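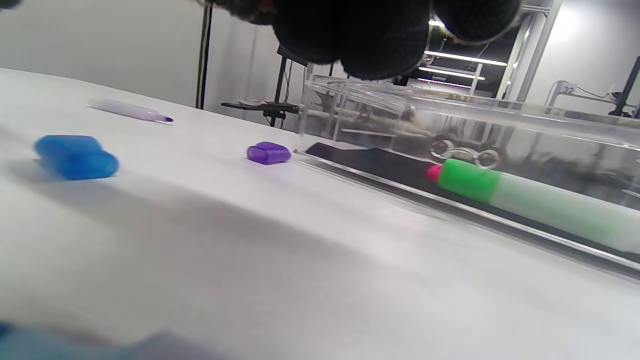 ## Hand-held gripper or tracked controllers for cap-fitting tasks: trial notes and request for comment

**Sasora_Bench** wrote on Sep 6, 2026:

Our section has been asked to recommend one recording method for small-object work before the purchasing round in November. The options are the Dredanent hand-held gripper, with its own camera, and a pair of Orkico tracked controllers worn over gloves, with the view taken from the head.

The task is the same for both. The operator fits caps to highlighters and places the highlighters in a clear acrylic box with a black base. We hold 2217 episodes in total, of which some 1000 were made with the hand-held gripper.

Our provisional findings are as follows:

- The gripper camera gives the better view of a cap lying on the table. The colour and the open end can usually be made out during the approach.
- The same camera loses the box easily. A small turn of the wrist is enough to push it to the side of the view.
- The head view keeps the box and the loose parts together, but the hands hide the cap at the moment of fitting.

We are inclined to recommend the gripper. Comments from groups with similar equipment are invited.

---

**orkico_user_north** wrote:

I would ask the section to reconsider. We used both methods for most of last year and came to the opposite view. A large share of our gripper episodes contained long stretches in which the camera faced an open area of table and the far side of the room, and the training set was poorer for it. 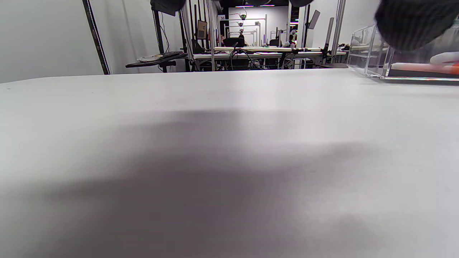

Such stretches can be trimmed, but trimming takes staff time, and our reviewers did not always agree on where an approach began. With the controllers we had almost nothing to trim. May I also ask how the black base of the box was treated in exposure settings? We found that automatic exposure on a white table left the inside of the box too dark.

---

**Sasora_Bench** wrote:

Exposure was fixed for the gripper and left on automatic for the head camera. I accept that this is a weakness in the comparison and will say so in the paper to the purchasing office.

On trimming, our practice is to cut from the first frame in which a loose part is visible. It is a crude rule, but two reviewers given the same 22 episodes produced nearly the same cuts.

---

**gripper_calibration** wrote:

A note on the acrylic. Whichever method is chosen, the walls and lid will cause trouble. Reflections along the edges move with the gripper camera, and our Echevarría tracking software repeatedly took them for features of the room. Matt tape along the upper rim helped a good deal. With the head view, an open lid under ceiling lights produced glare of its own.
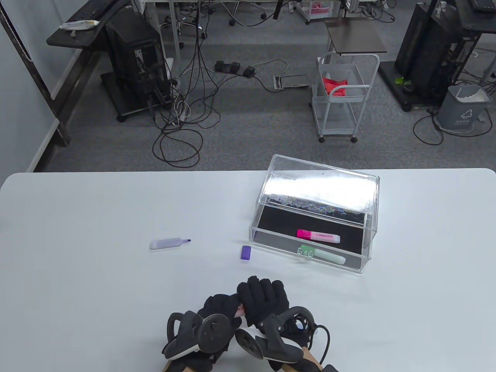 *Head view during cap work: lid raised, pink and mint-green highlighters in the box.*

I do not agree with the previous poster that the controllers are the safer purchase. The tracking rings are bulky, and when both hands come together over a small part the operator has to hold the wrists at an unnatural angle. Our operators asked for shorter sessions for that reason.

---

**orkico_user_north** wrote:

The point about wrist angle is fair. We moved the strap further back on the hand, which reduced the complaints without removing them. I maintain my preference for the head view where the box must be seen throughout.

---

**Sasora_Bench** wrote:

Thank you both. We shall repeat a short set with fixed exposure on both cameras and tape on the rim of the box. If the gripper still loses the box as often as before, the recommendation will be for the gripper with an additional head camera, subject to cost. The cable on the controllers also needs a better route away from the operator's lap, and I should be glad of a part number if either group has found a suitable clip.

---

**gripper_calibration** wrote:

We use a plain adhesive cable clip under the table edge. I will look out the supplier's reference and post it in the fittings thread.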